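Quitting the spreadsheet (sort of)

21/07/2022

Quick one because I have to be out the door soon. A few of you asked how the budget thing is going. Short version – fine. Long version, messy.

So I kept a household spreadsheet for years. Every grocery run, every coffee. It got up to 2,979 rows and took forever to open, and I never once looked at the old ones. Why would I. Does anyone need to know what they paid for dish soap four winters ago?

Tried Plestari first. Pretty app, lots of circles. It wanted to link to my bank and then kept filing my rent under "Travel". Gave it 15 days. Then Bolel, which is cheaper but sends you a little message everytime you spend money. No thank you. I know I spent it. I was there.
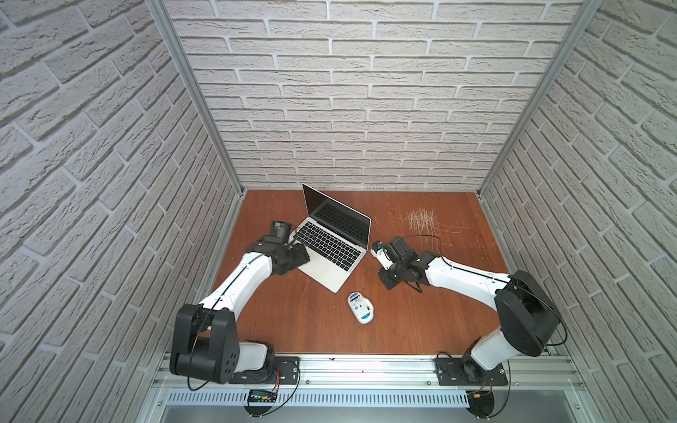

What I do now is dumb simple. One number for the month, for everything that isn't rent or bills. This month it's $626. When I spend, I take it off. No categories. If I want to blow $71 on dinner at Mạch (the noodle place by the old Wulter store, go, get the crispy rolls) then fine, that's $71 less for the rest of the month and I don't have to decide if it's "Dining" or "Fun".

I still use a spreadsheet for it, yes, I know. But it has three columns. Date, what, what's left. I do it sitting down at the laptop after dinner, a couple times a week, because on my phone I fat-finger the numbers and then spend half an hour hunting for a mistake.

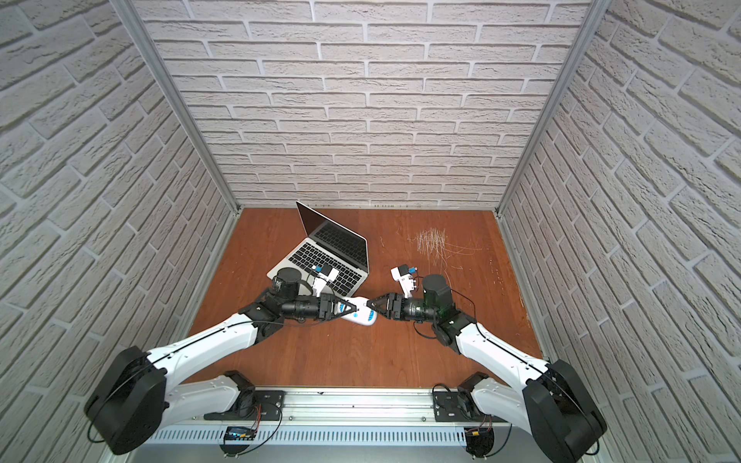 Laptop open, white brick behind.

Stuff that still isn't working:

Annual bills. Car insurance hits in September and I have nothing set aside for it. Should of started in January. My plan is to skip eating out for a bit and see how far that gets me.

Cash. I never write it down. Twenty bucks goes in my pocket and it's just gone.

Returns. Do I add it back? I've been adding it back and then feeling rich, which is a problem.

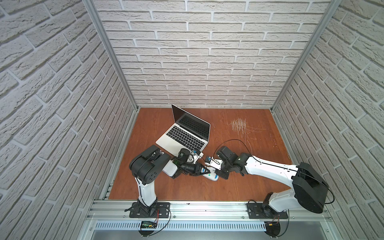 Also groceries are nuts right now, so the one number keeps needing to go up and I keep not wanting to raise it. Cheap eggs were a big part of my personality. Beans are still ok. I'll post the bean soup again if people want it, the old link is broken.

Gotta run. If you have a trick for the annual bills leave it in the comments – something easy please, I won't do envelopes.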